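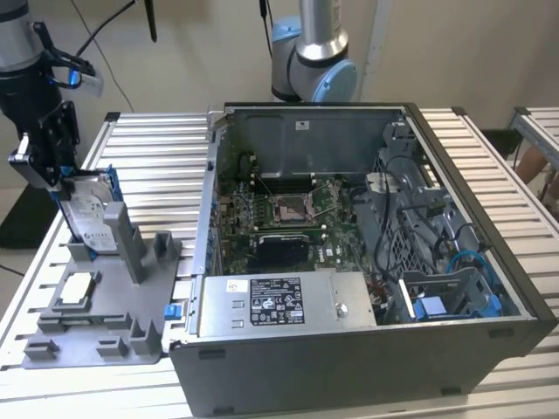 Hard drives and old desktops: frequently asked questions

These are the questions we get most at the Alleck parts counter about taking drives out of a desktop, moving them, and putting them into another machine. If yours isn't covered, ask at the counter or write to Konrad Kälin, who looks after these pages.

Before you start

Do I have to unplug the computer?
Yes. Shut it down, switch off the power supply if it has a switch, and pull the cord. Then hold the power button in for 4 seconds. Do this even if the computer hasn't been used in months.

Do I need to take off both side panels?
It depends on the case. One panel is enough to reach the cables in most desktops. If the drive is held by screws on both sides of the cage, you will need to get at both. Cases with plastic caddies usually need only the one panel.

What tools do I need?
A Phillips screwdriver and a small dish for screws. An antistatic wrist strap is a good idea if you are also handling memory or a processor.

Taking a drive out

Which cables come off first?
Either one. A SATA drive has a narrow data cable and a wider power cable. Pull on the plug and leave the wire alone. Some data cables have a metal clip on the plug that has to be pressed down.

The drive won't slide out of the cage. What's holding it?
Check for a latch on the caddy, then for a screw near the connector end. If it still won't move, look for a cable caught behind it. Don't pry against the drive itself.

How should I hold a bare drive?
By the long sides. Keep your fingers off the circuit board and don't press on the lid. Put it down flat on something soft or in an antistatic bag.

Can I remove the processor as well?
Yes, but do it as a separate job. Take off the cooler first, then raise the lever on the socket and lift the chip straight up. Set the chip in a tray or holder that fits it. We don't take chips that arrive wrapped in kitchen foil.

Fitting a drive in a caddy

What is a caddy?
A carrier that goes around the drive so it can be pushed into a bay and locked there. Ours are blue or gray plastic and fit 3.5-inch drives. The blue ones have a latch at the end.

Which way around does it go?
Connectors toward the back of the bay. Line up both edges before you push. It should go in with light, even pressure. If one corner catches, pull it out and start over.

Will a caddy from a Gasser case fit a Huvow case?
No. The rails are different widths. Bring the old caddy with you and we'll match it.

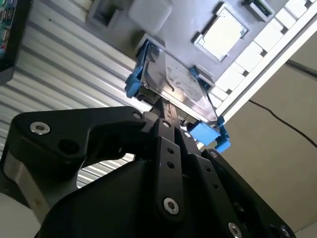
Dropping off and buying

Do you erase drives?
Yes, every drive that comes in is erased or destroyed. Copy anything you want to keep before you bring it. We can't get files back afterward.

What size drives do you sell?
Used desktop drives from 80 GB to 2000 GB. The stock list is posted at the counter each January and updated by hand.

Where do I leave a whole computer?
At the Brirno side entrance, shelf 488. Leave the drive inside if you aren't comfortable removing it, and tape any loose screws in a bag to the case.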